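Washing smells musty even straight out of the machine — basket or washer?

Posted by Gralholm

Hi all, hoping someone can put me right. My towels come out smelling a bit like a pond, and by the time I've folded them on a Friday evening it's worse! I've run the drum cleaner twice. My old basket was solid plastic with no holes at all, so I've bought a new one and I'm wondering if I can stop there or if the washer needs more doing to it. It's a front loader with the usual black rubber seal round the door. 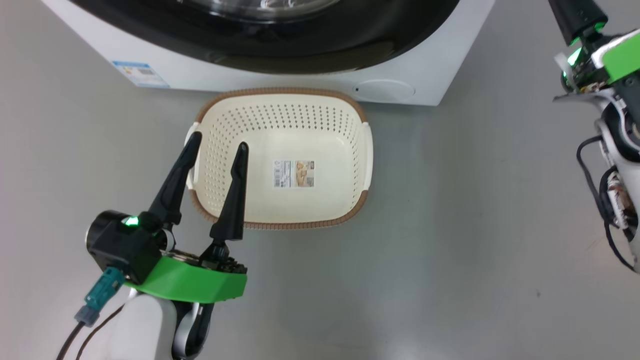

3 replies

Miah
Nice basket, I like the brown rim. Holes all over the sides and the bottom are what you want, damp stuff needs air. Peel the label off the floor of it before you put anything wet in, mine went to mush and stuck to a white shirt (took me ages to pick off). I wouldn't blame the basket for all of it though. If things smell straight out of the drum, it's the machine.

Babar Rind
Pull back the rubber seal and look in the fold at the bottom. I had hair, a sock and a sort of grey jelly in mine — horrible. Wipe it out with an old cloth and hot soapy water, then do the filter, which on most front loaders is behind a little cover low down at the front. Put a tray and a towel under it first, because a surprising amount of water comes out. After that, an empty wash on the hottest setting, and leave the door ajar between loads. Give it 10 minutes' work once a month and you should be fine. Oh, and use less softener, it gums everything up.

Prornater
get a new machine, mine was the same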